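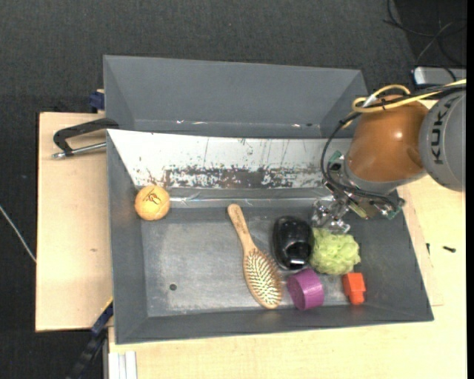

Gray bin: ball on the left, wooden hairbrush nearer the middle.

We use cookies to keep you signed in and to remember your preferences. Accept | Manage

@shiftlog_leftovers
Tuesday, October 8, 2019

1/ Back from beam time at Brurkasmont. I have slept for most of a weekend and am ready to report on the glamour of experimental particle physics.

2/ Our detector is called Prelero. It was an acronym once. The person who knew what the second R stood for has moved to finance. There is only one R on the logo, so that's another question for the next collaboration meeting.

3/ Prelero looks for muons doing something muons very rarely do. So far they have declined to do it. We have published this twice.

4/ It has 324 channels. On the first night, 126 of them reported that they were at absolute zero. One of those is taped to the wall next to the coffee machine.

5/ The fault was a cable. It is always a cable. There's a long checklist of sophisticated things to rule out first, and you go through all of it, and then at 4 a.m. you wiggle the cable.

6/ I should say something nice about the slow control software, Gudeta. It has a very attractive login page.

7/ After the login page, Gudeta plays an alarm. The alarm for "high voltage has tripped, come now" and the alarm for "someone has edited the logbook" are the same alarm. You get fit on this experiment.

8/ Entries from the logbook, night two, all in the same handwriting:
"01:10 beam stable"
"01:25 beam stable"
"01:31 wrote beam stable too early"
"01:32 no beam"
"03:50 accelerator says beam soon"
"05:50 accelerator says define soon"

9/ The power supplies come from Firnora. They're good power supplies and I have no complaints. The manual, though, is 578 pages long and the chapter called Quick Start begins on page 2 and ends somewhere past the middle.

10/ A visiting student asked me what we do if we see a signal. I said we assume it's noise. She asked what we do if it isn't noise. I said we assume it's a different noise. She wrote this down, which worried me a little.

11/ She also found the timing offset we've been arguing over since May. Took her one afternoon with a scope and a pencil. She's been put on the author list and, as a reward, on the night shift.

12/ Physics results: we took good data for the last three nights, the calibration looks fine, and the plot I'm not allowed to show you is a very flat line with very small error bars. I'm prouder of it than is healthy.

13/ Next run is in the spring. We're replacing the cables. If you need me I'll be in the basement writing labels on both ends of everything.

14/ Someone has replied asking what happened to the channel by the coffee machine. It's still reporting absolute zero. The coffee agrees with it.

Recent threads
- How to lose a torque wrench inside a magnet
- My poster was printed in the wrong units
- Cafeterias of the major laboratories, reviewed by a tired person
- What the safety training video got right about hats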